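Small tables, better mornings: Nirkunance opens its Bedside and Bench program in Prostoldale
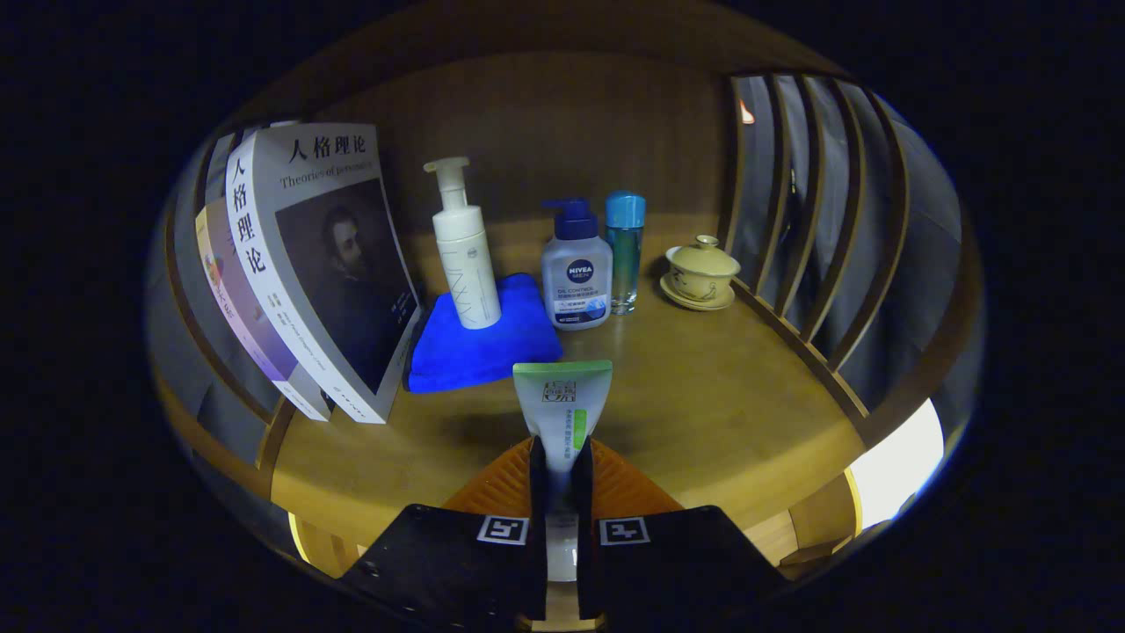
Nirkunance is opening a new home organising program in Prostoldale this January, and it starts with the smallest surface in the house. Bedside and Bench is a set of free drop-in sessions for people living in one room, a shared flat or a studio, where a single table has to do the work of a desk, a bathroom shelf and a place to drink your tea. It's the kind of table most of us know well. A copy of Theories of personality stands with a couple of other books on the left, there's a tea cup to find room for, and the toothpaste with the green top band needs a home too. Our sessions are all about giving each of those things its own spot, so the table is ready to use again in a few minutes.

The program grew out of a survey Nirkunance ran among renters in the Prostoldale area last year. We had 443 replies, far more than we were hoping for, and 211 of those people told us they keep at least some of their toiletries outside the bathroom. Many share a bathroom with housemates and would sooner carry their things back and forth than leave them on a crowded sink. Others simply have no shelf in there. Whatever the cause, the toothpaste ends up beside the textbooks, and we wanted to help with that in a practical way.

Each session runs for an hour and takes place at a real table with everyday items on it. Participants clear the surface, group what belongs together and put everything back, then have a go at doing it again from memory. We're thrilled with how well this went in the trial sessions – people who came in saying they were hopeless at tidying were soon giving tips to the person next to them!

The method covers 4 areas of the tabletop. Books stand upright along one side, with the tallest at the front or the back, whichever the owner finds easier to reach. Toiletries go together, tubes standing where the height allows. Cups and anything else that might spill get a clear space well away from paper. The last area is left open, and we ask people to keep it that way overnight. You'd be surprised what a difference a bare patch of table makes at seven in the morning.

No special gear is needed. We love a nice tray as much as anyone, but a mug, a clean jar or the lid of a shoebox will do the same job, and we'll have plenty of these on hand to try out. People are welcome to bring a few of their own things from home if they'd like to work with those.

The tables and seating for the program have been supplied by Nolte, and the printed guide was put together with Jevia, whose team also tested the layouts in their own staff lunch room. The guide will be handed out at every session and includes a page for drawing your own table to scale. It's in plain English, and we're working on versions in other languages for later in the year.

There are 36 places in the first round, split into small groups so that everybody gets time at a table. Morning, afternoon and early evening groups are on offer, and students and shift workers are especially welcome. Bookings can be made at the Nirkunance front counter in Prostoldale or by phone during office hours. If the first round fills up, names will go on a list for the next one.

About Nirkunance

Nirkunance runs free household skills programs in Prostoldale, including mending, basic cooking and home organising. Media are welcome to attend a session by arrangement with the front counter.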